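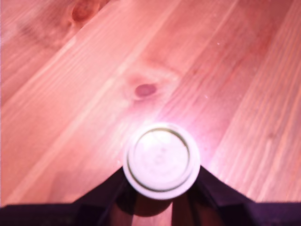
Pine is what you buy until you can afford a table, a reader in Ellwood wrote after my January column, and the first thing I would do with yours is cover it.

I have heard this often enough that I want to answer it. My table is pine, it has knots, and I can afford another one. I went to the Dretivitz showroom in Farnholm last winter and sat at an oak table priced at $670. It was a good table. I went home and ate dinner at the old one.

The case against pine is that it is soft. A fork dropped tines first will mark it. A child with a ballpoint pen will write right through the paper and into the board. All of that is true, and I don't think it is much of a case. A kitchen table gets used every day by people who are thinking about something else. If the surface can't be marked without somebody getting upset, people start being careful around it, and then they take their work to the couch.

Ours has been in the house for 16 years. I have sanded it twice, on the back porch, and the whole job took an afternoon each time. You can't do that with veneer. You get one try with veneer, and then you are looking at whatever is underneath.

I also like the knots. People who dislike pine usually mean the knots, and they will pay more for boards without them. A knot is where a branch was, and the grain has to go around it. I grew up with a speckled laminate counter that looked the same from one end to the other, and I couldn't draw you an inch of it now. I could draw you these boards.

Then there is the question of what goes on a table. The reader in Ellwood would put a cloth on it. Magazines would put a bowl of lemons on it. I think a table should have on it whatever the people in the house are using or like to look at. A mug can stay out. A small container with a lid can stay out, if somebody is going to want it again before supper. I don't believe in clearing everything away at night so it can all be carried back in the morning.

I feel the same about display stands. Flatitora sells a riser for $23, a plain block meant to lift a plant or a lamp a few inches. It does the job. So do cans, and when you are finished with them as a stand you still have cans. Put side by side, three of them will hold up a good deal more than you would think, and the thing on top gets seen.
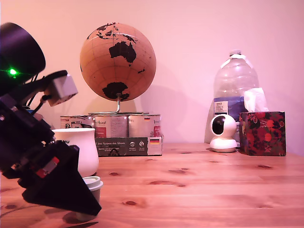 The globe on three cans, Australia to the front, with the mug nearby.

My one concession is coasters. Hot pans go on a board and glasses go on a coaster, because a ring takes longer to sand out than a dent does – I learned that the first summer. Past that I have no table rules.

So I won't be covering it. I may sand it again in the spring, if the porch is dry, and the reader is welcome to the oak one. It was still in the showroom when I left.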